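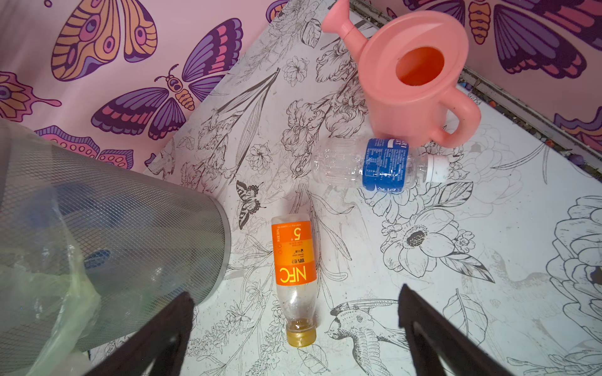
Unit 3 handout: the Plaltham open day
Intro to Automation, Pekirbridge evening course

Read before class. The Plaltham lab opens its doors every March, and 17 of us signed up. The bus leaves at 8:15 and does not wait, as one of last year's group can tell you.

What the demo is for

Fenach is a two-arm cell that puts bottles in the trash. You have done this since you were small and it will look slow to you. Keep your phone away for one full round anyway, and note:

- where each arm could bump into the other, and which one gives way
- what the fingers do with a crushed bottle compared with a round one
- how close the grip lands to the cap

Clear plastic is hard on cameras. Labels help, until they are torn or facing the floor. The busy floor and wallpaper give the vision software plenty of pattern to get confused by - last year's group asked more about the moths than about the motion planning. 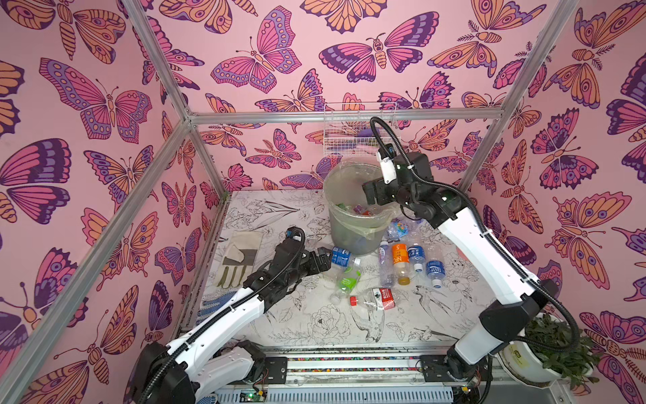 Fig. 1. Left arm gripping a bottle in front of the bin, right arm over the bin's mouth.

On numbers

The lab's leaflet gives a 92 percent success rate over 624 picks. Ask what counted as a pick. Does a bottle nudged across the floor and grabbed on the second try go in the good column? Write down the answer you get, word for word.

Afterward

One page, due at our next meeting. Compare Fenach with the single-arm Reuter cell from Unit 2. "It was cool" is a fine first sentence and a poor second one.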